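Momov Remote Operation Support
Ticket 180: Delayed finger release during teleoperated placing task
Status: Resolved, under observation
Site: Keskinen
Raised by: Lourenço Neves
Assigned to: Esko Peltonen
Opened: 26 September 2021

Summary of fault

The operator reports that the hand is slow to open when the release command is given from the remote station. The fault affects the croissant placing task, in which the operator guides the arm by remote control so that the movement may be recorded and used for teaching. Of the 41 demonstrations submitted from this station, 24 were accepted on review. The remainder were rejected on account of the late release.

Arm movement is not affected. The operator states that the wrist follows his own hand closely and that the delay is confined to the fingers.

Initial checks (E. Peltonen)

Emergency stop and joint limits were tested before any other work and found in order. The Bustik glove was recalibrated in accordance with the standard procedure, with the operator's hand held flat and then fully closed. No improvement was reported.

The operator was then asked to repeat the task at reduced speed and to hold the item above the plate before giving the release command.

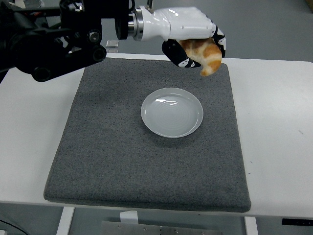
The command log for the repeated runs shows that the release signal left the remote station without delay. It was held at the hand controller for 33 control cycles before being acted upon. The network connection was therefore excluded as a cause, and the request to replace the glove cable was withdrawn.

Further investigation

The hand controller was found to be running the grip profile supplied with the Stemisano package in February. That profile applies a smoothing filter to all finger commands. The filter is suitable for rigid items, where a sudden change in grip is undesirable, but it also holds back the opening command. With soft items the operator tends to compensate by lowering the hand further than necessary, and this movement is then recorded as part of the demonstration.

Mr Neves confirmed that he had been doing so, and asked whether the rejected recordings could be trimmed and resubmitted. They cannot. The finger positions and the commands are out of step throughout, and trimming the end of the recording does not correct this.

Action taken

1. The soft item profile was loaded on the hand controller.
2. Smoothing was disabled for opening commands only. The closing filter remains in place.
3. The previous profile was saved under the ticket number.
4. The operator was asked to carry out a fresh set of placements from the remote station.

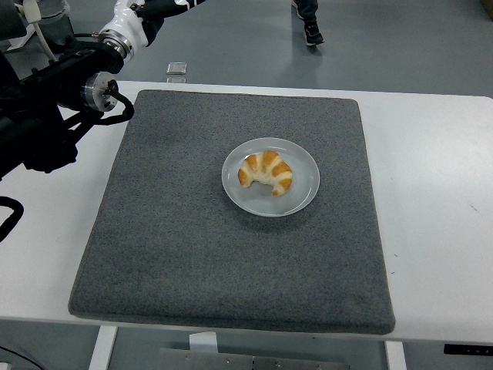 Croissant on the plate, with the arm to the left of the mat.

Result

The operator reports that the fingers now open when commanded. The log agrees with his account. The new recordings have been passed to review under a separate batch name and must not be merged with the earlier set.

Outstanding

The second station at Keskinen uses the same package and has not been checked. Operators there are requested to confirm the active grip profile before starting any recording with soft items. Mr Peltonen will keep this ticket under observation until the review of the new batch has been returned.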